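Black speckled worktop - dull patches by the sink

Kitchens and Worktops > Cleaning and care
214 views

laurinda_b
October 2, 2026
Hello all, I'm hoping someone kind can settle a family argument. We moved into the flat in February and inherited a black speckled worktop with a steel sink set into it. I love it, but there's a cloudy bloom along the front by the sink that comes back however much I wipe. My mother-in-law swears by vinegar and I'm frightened to let her near it! Any thoughts very welcome.
Laurinda Brandão

Folport50
Welcome, Laurinda. Please keep the vinegar in the cupboard until you know what the stone is. If it's granite you'll probably get away with it, but there are black stones that won't forgive you. What you're describing sounds like limescale to me. We have dreadful water here in Ilholm, and I dry mine with an old tea towel every night, last thing, while the kettle's on for the hot water bottle.

mechthild_h
I'm going to disagree a little, Folport, though I do agree about the vinegar. I'd say soap. People squirt far too much washing-up liquid on the cloth and it dries to a film, and on black you see every bit of it. One drop in a bowl of warm water, wipe, then wipe again with plain water and buff it dry. Ours is the same sort of thing, black with a speckle and a rectangular sink, and it has kept its gloss very nicely on nothing more than that.
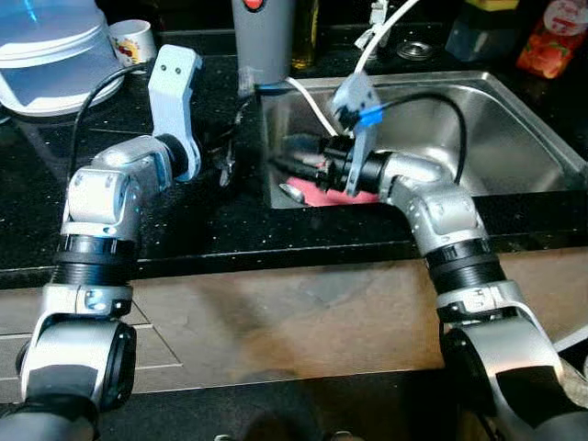
Re: Black speckled worktop - dull patches by the sink

Folport50
It's a lovely shine, Mechthild, I'll give you that. I still say scale, though. Soap film smears when you rub it with a damp finger and scale stays put, so Laurinda could try that before anybody buys anything.

wieser_tops
Could be old sealer as well. We had a haze that neither of you would have shifted, and a chap from Dolska took it off and resealed the lot.

laurinda_b
Thank you all so much. It smears! So one point to Mechthild, and I'm off to find a bowl.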